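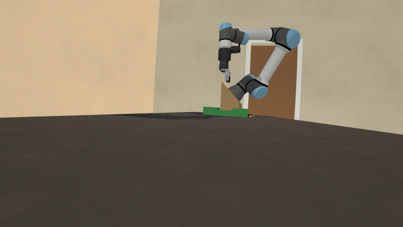
Members of the Wimitcombe branch will be aware that the reading room closed in February for repairs to the heating, and the trustees are pleased to confirm that it will reopen to all ticket holders on 2 May 2019. The opportunity has been taken to review how the room is used, beginning with the furniture. Long, plain tabletops in dark brown, of the kind seen at the head of this item, remain the preferred choice for study, and the new tables will be ordered in a similar shade. Each will seat nine readers.

The local history collection has been moved to the ground floor and now holds about 2000 items, including parish maps, trade directories and the Liepiņa papers, which were given to the library last year. Readers wishing to consult the papers should apply in writing at least one week in advance. Original letters may not be photographed, but copies of 64 of them are kept in a binder at the desk and may be read without an appointment.

Borrowing arrangements with the Sisham branch continue as before. Books requested from Sisham will be delivered on the weekly van – requests received after noon on the day before delivery will be held over to the following week. Fines incurred while the reading room was closed have been canceled.

Evening opening will resume in the same week, with the side entrance in use after six o'clock. Tickets issued before the closure remain valid until the date printed on them.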